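I own 13 salad servers and I only like one pair. They're olive wood, a bit stubby, made by a tiny workshop called Wallner, and they've outlived 3 salad bowls and one marriage (not mine, I got them in the split-up of a friend's kitchen).

So when my editor asked me to round up serving pieces for the holidays, I came in with opinions! First up is the Plirkis ladle, a deep steel cup on a long, slightly bent handle. It hooks over the rim of the pot and stays there, and I've been waiting 40 years for a ladle that does that. Then there's the cake knife by Duarte Simões, cast in brass and heavier than it has any right to be. My sister tried to pocket it in October.

For cheese people, Gusthorpe has a set of 2 little spades in black enamel. They're great on anything crumbly and hopeless on Brie — use a butter knife and move on. Lizeth Quintero's porcelain spoon rests come glazed in mustard or ink, and I'd take the mustard. Mine lives by the stove and hasn't been clean since it arrived.

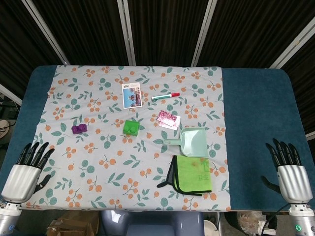 Leaves and berries on a light gray tablecloth.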